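**[teleop-list] Re: first hours on the new bench, and a question about resets** 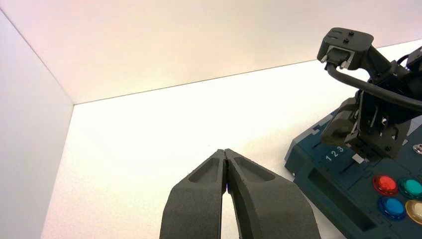

*Wrist view with the fingers nearly together. The other arm and its button base are on the right.*

Hi all,

Sorry for the slow answer, I wanted to have more than one evening of driving behind me before I opened my mouth. I've got a good pile of episodes now and I'm having a great time with this!

Styliani Xenos wrote:

> We're at 2062 episodes on the Merkamia bench and I still can't decide
> how much the person driving should be allowed to look at the table
> directly. Half our people use only the wrist view. The other half peek.
> The peekers are faster, but when I replay their episodes I keep finding
> spots where the fingers go somewhere the wrist camera couldn't have
> told them to go.
>
> Second thing: where do you start each episode? We let people start
> wherever the arm happened to be, and I'm starting to regret it.
>
> Last, does anybody have an opinion on white walls? Ours is an open
> bench with a bookshelf behind it.

Taking these out of order.

White walls: yes, do it, this weekend if you can. I moved to a white top with white walls in May and it made replaying so much nicer. The fingers are dark, so they stand out against it, and I can scrub through an episode at four times speed and still see what the gripper is doing. The one thing I'd watch is how bright it gets. My tabletop comes out nearly uniform in the wrist view and there isn't much for your eye to hold on to when you're judging height. The seam where the table meets the back wall helps me more than I expected (I steer by it all the time now, and I only noticed when I leaned a board over it and got lost). If anyone has tried a very faint grid on the table I'd love to hear how it went.

Start pose: I was sloppy too. For my first batch the arm started wherever I'd left it, and my hands picked up all kinds of odd habits to get out of bad positions. Now I bring it to one pose, fingers close together and low in the view, open side of the table in front, and then I move it off a little in a random direction before I hit record. I got the "move it off a little" part from the Skirnari notes, and I think it matters. With exactly the same start every time, my policy did fine until somebody bumped the mount, and then it just sat there hovering. After 80 new episodes with the small offsets it picked itself up again.

Peeking: I'm with your wrist-only half, but I'll admit it took me a while. The first night was awful. You reach for a block, the fingers cover it right when you need to see it, and you close on air. What got me through was slowing way down for the last bit and coming in at a slant, so that the block stays in view past one fingertip for longer. After maybe a week it felt natural, and my episodes are a lot more alike now, too. If your people really can't stand it, could you give them a second fixed camera and record that as well? Then at least the policy gets to peek along with them.

One thing you didn't ask about. Do your people keep the bad tries? I used to throw out anything with a missed grasp in it. Now I keep the ones where I miss, back off and get it on the second go -- those are some of the most useful ones I have, because otherwise the arm has never seen what to do after a miss. I still dump the ones where I knocked the block off the table, or where I got a phone call halfway through. I give each one a short tag right after I drive it. Doing the tags at the end of the night doesn't work for me, by then I can't tell one blue block from the next.

Oh, and Deligiannis asked a while back how long people can drive before it goes downhill. For me it's 2 hours, with a break in the middle. After that my closes get late and jerky and I can see it plainly in the replays.

I'm aiming for 3000 episodes before I train the big one. I can put a small batch up for people to look at, wrist video plus joint positions, if someone tells me which folder on the Brondolholm server is still being used. Styliani, if you could post two or three of your peeking episodes next to them I'd really like to compare the last second before the close.

Off to drive another batch,
P.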